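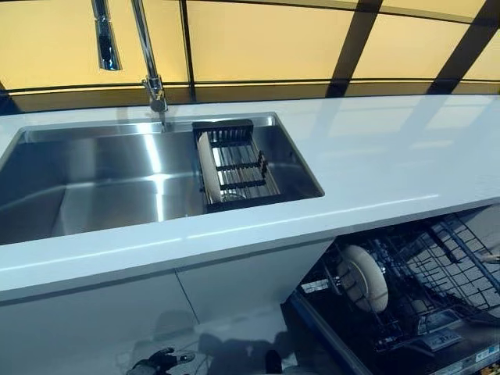

Rinse the Jar or Don't

Fifteen years I rinsed every yogurt cup that came into my house. Peeled the labels too. Soaked the peanut butter jars overnight, which anybody who has done it knows is a disgusting way to greet the morning. And I was smug about it, let me get that out of the way first. I'd see a greasy pizza box in the neighbor's bin and feel a little lift.

I've quit. Mostly quit. I still rinse what comes clean with a splash of old dishwater, and I no longer soak anything, scrub anything, or run the hot tap over a piece of garbage.

Some people in Hodent are going to be annoyed by this, so fine, let me explain how I got here.

Last August the town switched haulers, from Twal to Coreck, and we all got the flyer. You remember the flyer. Glossy, folded in three, couldn't be recycled itself as far as I could tell. "All containers must be empty, clean and dry." Underlined. Then a list of things we could no longer put in at all, including black plastic trays, anything smaller than a fist, and the clamshells that berries come in, which Twal had been taking for years. Or said it was taking. More on that later, if I have room.

Empty, clean and dry. Three words and every one of them is work. Whose work? Mine. Yours. Whoever is home. In my house it's whoever cooks, and in most houses I know that still means one particular person, who has already bought the thing, cooked the thing, served it and wiped up after it. Now she washes the wrapper.

And the company that picked the wrapper? Does what, exactly. Prints a triangle on the bottom.

That's my whole complaint really, you could stop reading here. A jar of sauce comes from a factory where grown adults sat in a room and chose a neck too narrow for a spoon. They chose the glue. Someone picked a label that comes off in shreds and plugs the drain. None of those people will ever stand at my sink. It costs them zero. The cleaning bill got passed down to the last person holding the jar, and we were so pleased to be asked that we said yes and then started policing each other over it.

I wrote to the company that makes Jakum sauce, my kids' favorite, unfortunately. Polite letter. Asked if they'd consider a wider neck and a paper label with a glue that lets go in water. Got back a coupon. I used the coupon. So now I have another jar.

Here's the arithmetic that did me in. I was washing four containers on a normal day, more after a birthday. Two minutes each if I was doing it right, labels and all. Call it 300 days a year, leave out vacations and the flu. That's forty hours. A full work week, unpaid, standing up, washing trash that belongs to somebody's business model. I did that sum on the back of an envelope and just sat there with it. Forty hours! I could have learned the accordion.

And the water. Hot water, because cold does nothing to peanut butter. I don't have a number for how much and I won't make one up, but I know what my gas bill looks like in winter and I know I was not helping it.

When I read a short version of this at the town meeting it did not go over well. One man told me it was thinking like mine that filled the landfill. I'd say it was packaging that filled the landfill, but okay. A woman I like a lot said her kids learn responsiblity from rinsing. Maybe so. Mine learned to hide the jars behind the toaster.

What I would want instead, and none of it is exotic:

Deposits on glass. All glass, pickles included, real money, enough that a kid would cross the street to pick one up. Where I grew up the milk bottles went back and we didn't need a flyer to explain it.

A short list of allowed containers. If a jar can't be emptied with an ordinary spoon, the maker pays a fee per jar into the hauling contract. They'd find a wider neck by spring.

And the town should ask Coreck in writing how clean is clean. I did ask, by phone. First person said spotless. Second person said a quick rinse was plenty and please don't bother with labels. Same company, same afternoon. So which is it? If a quick rinse is plenty then the flyer has been lying to us since summer and some of us have been up to our elbows for no reason. 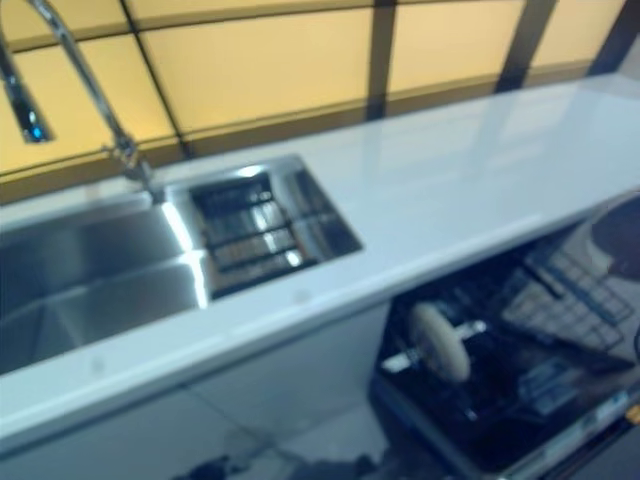

Hala Nimri wrote back after I sent her a draft of this, and she gets her say, I promised: You're right about the factories and wrong about the rinse. If you leave half an inch of sauce in a jar it ends up all over the paper, and then the paper is ruined too, and that was good paper from a house that did its part. I'm not doing it for the company. I'm doing it for whoever has to stand over that stuff all day in gloves. Ten seconds of cold water, lid off, done. Quit being dramatic.

OK. The gloves part got me. I hadn't been thinking about the person at the other end, only the one at my end, and I'll take the hit on that. So: scrape it out, a splash from the dishpan, lid off. I can live with that. She's also right that I'm dramatic.

But notice that even Hala's version is a fraction of what the flyer asks. Nobody soaking, no labels, no drying rack full of cat food cans, which I have seen in more than one kitchen in this town and am not naming names. And it still leaves the makers out of it completely, which was teh point. Two neighbors arguing over ten seconds of cold water while the sauce people mail out coupons.

The Coreck contract comes up for review and there's a comment sheet at the town office, by the door, under the dog license forms. Took me a while to find. 300 words max. I went over.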